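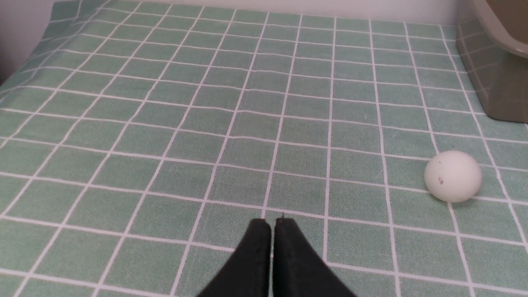 18 de março de 2023. Hoje refiz o zero da garra na célula Bunow, porque desde a troca do cabo ela fechava torta. Com os dedos juntos fica ainda uma fresta estreita entre eles, e a ponta do dedo direito tem um pequeno dente escuro — a lixar ou trocar, decide o Khalil. Usei as linhas brancas da toalha verde como referência para o centro.

Offset antigo 1616, novo 1844. Gravei os dois no controlador. Apertei também os 5 parafusos do flange.

Falta: pedir almofadas à Jotovex e repetir o teste com a bola, 27 ciclos.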